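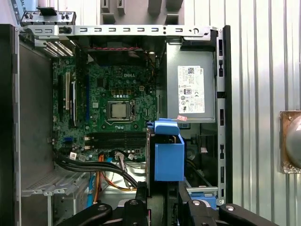 What Does a Computer Do All Day?

By Talha Shaikh
April 3, 2026

Quick answer: it adds, compares and moves numbers. Super fast. The part that does it is called the processor, a flat chip with a metal lid. Smaller than a cracker!

But how does it know your name, or a song? Codes. Every letter gets a number. Even a space gets one.

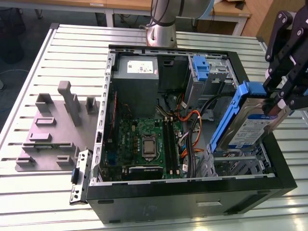
And those numbers are made with only 2 digits, 0 and 1. Think of a light switch. Off, on. So 2 is written 10, and 6 is written 110. Wierd at first, then it gets easy.

Try it. Write 21 this way: 10101. That's one 16, no 8, one 4, no 2, one 1. Add them up. 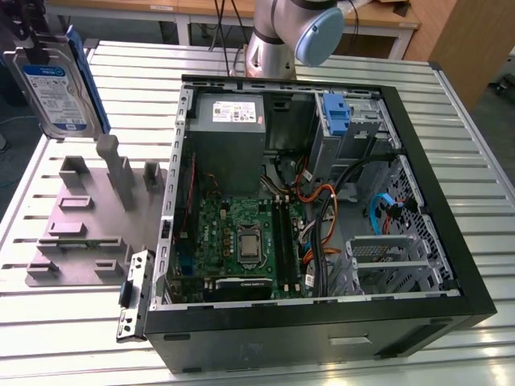
Now do your age. Then a freind's age. Stuck? Start with the biggest number that fits (16, 8, 4, 2 or 1) and work down. More number codes coming in December.

Contact Nouri Kids | © 2026 Nouri | Back to top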